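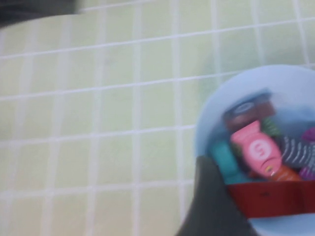 Isn't the simpler reading that the dark blobs at Nimton are just bits of the wall rock that fell in? I have looked at the lower quarry twice and every one I saw had sharp corners. You don't get sharp corners from two liquids mixing. The 2000 map calls them xenoliths and I see no reason to fix what isn't broken.

(quoted from the list, Mar 27, 2021)

I was going to let this one go by, and then I made coffee, and you all know how that ends.

The lower quarry is the worst place at Nimton to look at the blobs. It is also the only place with parking, so half the literature is about it. Down there you are close to the schist contact, and yes, what you see is mostly schist. It has corners. It has folded layering. If you lick it, it tastes like schist. I have no quarrel with any of that, and neither would the people who made the map, who I suspect had also found the parking.

Walk up to the old loading bay at 632 meters and the story changes. The blobs there are fine grained, rounded, and a good deal darker, and several have scalloped edges with a chilled rim. A few carry big pink feldspars that look exactly like the ones in the granite around them. I would like somebody to explain how a piece of schist came by those while falling off a wall.
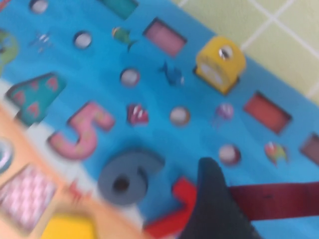 The feldspars also have thin white mantles of plagioclase, at least in the blobs. In the host granite they mostly don't. My reading is the boring textbook one: hot mafic magma came in while the granite was still mush, some crystals got dragged across, they weren't happy in their new home, and they grew a coat. So there are two kinds of blob in one hill, and the map has one symbol for both. The Zuditz pluton has the same arrangement and people there have been arguing since before I owned a hammer.

As for the thin sections, I sent five to Gkikas for polishing in September and got them back in good shape, apart from 3695, which they cut a little thick. Everything in it looks like it's on its way to a party. I have the rest mounted in Vernix resin, about which I will say only that it sets eventually.

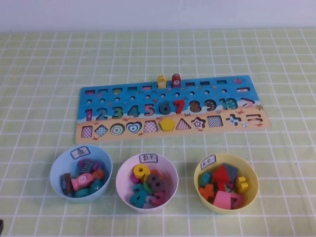
Nobody should take my word on the chilled rims, so I'd suggest a proper blind sort. Somebody other than me breaks up pieces from both levels, washes them, and hands them out with the locality left off. We sort by eye into angular schist, rounded mafic, and don't know. It needs no fancy equipment. Three plastic bowls with small handwritten labels, like the row in front of the puzzle board, would do nicely, and I would expect the don't-know bowl to need emptying first. Then we look at the localities and see who has to buy lunch.

If the rounded ones turn out to come from both levels in equal measure, I will write to this list and say the map was right. I'll be brief about it.

One small request for anyone going up: please leave the big scalloped block by the loading bay alone. It already has a core hole in it and a paint number that matches no collection I can find. There is plenty of loose stuff in the ditch.

I can bring the slides to the next meeting if there's a microscope in the room that still has both its polarizers.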